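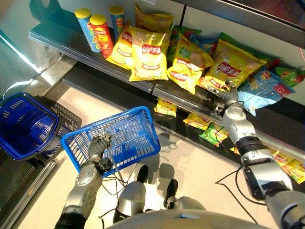 **Wie lange bleiben Kartoffelchips in der Dillo-Vorratsdose knusprig, wenn die Tüte schon offen ist?**

Bei Zimmertemperatur und fest aufgedrücktem Deckel 12 Tage, danach schmecken sie noch, aber der Biss lässt nach. In einer feuchten Küche oder direkt neben dem Wasserkocher geht es schneller.

# Dillo Vorratsdose, hohe Form

Diese Frage bekommen wir im Laden in Clemutden so oft gestellt, dass sie hier gleich oben stehen darf. Die Dillo ist nämlich als Mehldose auf die Welt gekommen, und erst unsere Kundinnen und Kunden haben uns beigebracht, dass sie vor allem für Knabbersachen gekauft wird – für Chips, Salzstangen, Reiswaffeln und das Knäckebrot, das in seiner Papierhülle immer so traurig weich wird.

Entworfen hat sie Leif Eyvindsson, gefertigt wird sie bei Oddsson, und zwar in derselben kleinen Halle, aus der auch unsere Brotkästen kommen. Der Körper ist aus emailliertem Stahlblech, der Deckel aus geöltem Buchenholz mit einem umlaufenden Silikonring. Wer den Deckel zum ersten Mal aufsetzt, drückt meistens zu zaghaft. Bitte ruhig mit dem Handballen nachhelfen, bis er rundum aufliegt!

## Was man wissen sollte

- Farben: Creme, Moosgrün, Taubenblau
- Öffnung: 12 cm, eine normale Hand kommt gut bis zum Boden
- Dichtring: herausnehmbar, einzeln nachbestellbar
- Garantie auf Emaille und Deckel: 2 Jahre
- Spülmaschine: Körper ja, Deckel bitte nicht

Chips füllt man am besten gleich nach dem Öffnen um, ohne sie zu stopfen. Wer mag, stellt die Tüte einfach mit hinein und rollt sie oben ein, dann bleibt die Dose innen sauber und man muss nicht nach jeder Sorte auswischen. Paprikagewürz riecht man im Silikonring sonst recht lange. Falls es doch passiert ist: Ring abnehmen, über Nacht in Wasser mit etwas Natron legen, gut trocknen lassen.

Der Holzdeckel freut sich ab und zu über einen Tropfen Leinöl. Kolbrún Skov aus unserer Werkstatt in Astthorpe nimmt dafür ein altes Baumwolltuch und reibt immer mit der Faser – so machen wir es inzwischen alle.

## Lieferung

Taubenblau ist seit März wieder da. Die Dosen gehen gut gepolstert auf die Reise, ab 90 Euro Bestellwert versandkostenfrei. Sollte trotzdem einmal eine Ecke Emaille abgeplatzt sein, schicken Sie uns bitte ein Foto, wir tauschen dann ohne langes Hin und Her.

Stand: Juli 2019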